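Novstead Household Water Hardness Survey
Progress report, second reporting period
Prepared for the program manager, Nusten Fund
Prepared by Mwende Wanyama, project lead

1. Status

Sampling of the first distribution zone is complete. Sampling of the second zone is under way and is behind the plan submitted with the grant agreement. Laboratory work is on schedule. Spending is within budget on every line except courier costs, which are covered in section 6.

The end date of the grant is not affected. One deliverable, the street-level hardness map, will move from this period to the next.

2. Background for this period

Novstead is supplied from two sources. The western zone receives treated surface water from the Tawfik reservoir. The eastern zone receives groundwater from the Sovport well field, blended at the pumping station before it enters the mains. The blend ratio changes with demand, and the utility does not publish it. Residents in the east report scale in kettles and water heaters, and the existing hardness figure for the town is a single value taken at the treatment works. The survey measures hardness at the tap so that the utility and residents have figures for the streets where the complaints come from.

The work in this period was limited to sample collection, titration, and the first comparison between zones. Modeling of seasonal change was not planned for this period and has not begun.

3. Sampling

The project has collected 429 valid samples to date. A sample is valid if it was drawn from the cold kitchen tap after a two-minute flush, has a completed household form, and reached the laboratory within the holding time. Seventeen further samples were rejected. Most of these came from homes where the form showed a water softener installed ahead of the kitchen tap. Softened water says nothing about the supply, and the form has been changed so that the softener question comes first.

The western zone is closed to further sampling. Coverage there meets the target in the grant agreement for every street group. In the eastern zone, 11 street groups remain below target. All of them are served by the older main along the railroad line, which was shut down in sections for valve replacement in February. We stopped sampling on the affected streets during the shutdown and for a settling period afterward, as stagnant or disturbed water would have given readings that do not represent normal supply.

Bottles are now issued with the label already attached. In the first period, labels were handed out separately and a number of bottles came back with the label on the cap. Caps were sometimes switched during rinsing, and those samples had to be drawn again. No bottle has been returned with a label fault since the change. 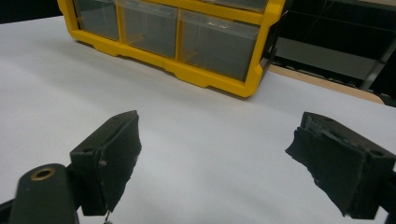
Morning collection begins at 6:30 a.m. and ends at 9:00 a.m. We tested an evening round on two routes. The return rate was slightly better, but the bottles then had to be held overnight, and this used up a large part of the allowed holding time. The evening round has been dropped.

4. Laboratory work

Total hardness is determined by EDTA titration on a sample volume of 100 mL, buffered to pH 10, and reported as mg/L calcium carbonate. Every batch includes a blank, a standard, and one duplicate drawn from the same bottle. Duplicates have stayed within the agreed tolerance in all but one batch. That batch was traced to a buffer solution that had lost strength after being left open, and it was repeated in full with fresh buffer. The repeated values are the ones used in this report.

Margit Myklebust has taken over the quality checks. She re-titrates a random selection from each batch without sight of the original result. Her values and the originals show no consistent offset. Endpoint color is the main source of difference between analysts, and both now work under the same daylight lamp against a white background.

Conductivity is measured on every sample as a secondary check. Where conductivity and hardness disagree strongly, the sample is flagged and the household is asked for a second bottle. Most flagged samples have come from homes with undeclared softeners.

5. Preliminary results

The following statements are provisional and should not be quoted outside the Fund.

Hardness in the western zone is low and uniform. Variation between streets is no larger than variation between repeat samples from a single tap. We see no reason to map this zone below the level of the whole zone.

Hardness in the eastern zone is higher and varies more. The streets closest to the pumping station have the highest values. Along the boundary between the zones there is a strip where readings from neighboring homes differ by more than the method can account for. The likely cause is that the boundary valves are not fully closed and the two waters mix in the mains. The utility has been asked for the valve records. It has confirmed receipt of the request but has not yet supplied them.

Scale complaints recorded on the household forms follow the hardness readings in general. There are exceptions in apartment buildings with central hot water, where the temperature setting probably matters more than the supply. The forms do not ask for that setting, so this cannot be tested with the present data.

6. Budget

Staff and laboratory supplies are on plan. Courier costs are over plan because the Sovport route was split in two after the road bridge was closed to vans. The overspend has been covered from the travel line, which is underspent. The transfer is below the level that needs written approval under the grant agreement and is reported here for information. The bottle order for the next period has been placed at the old price.

7. Risks

The first risk is further work on the railroad main. If the utility schedules a second shutdown, the remaining street groups cannot be finished before the summer change in blend ratio, and samples taken before and after it would have to be treated as separate sets.

The second risk is the valve records. Without them, the boundary strip can be described but not explained, and the map would have to show it as an area of uncertain supply.

8. Work for the next period

Complete sampling in the eastern street groups still below target.
Repeat sampling at selected homes in the boundary strip, at morning and midday, to check for change within one day.
Finish the street-level map for the eastern zone and deliver it in draft.
Prepare the letter of results for participating households. A draft will be sent to the Fund for comment before printing.

9. Decisions requested

We ask the Fund to approve the later delivery of the hardness map, and to confirm whether individual readings may be shared with the utility under the present consent form. Our reading is that the form permits sharing by street group but not by address. Two households have asked about this, and their replies are on hold until we have the Fund's answer.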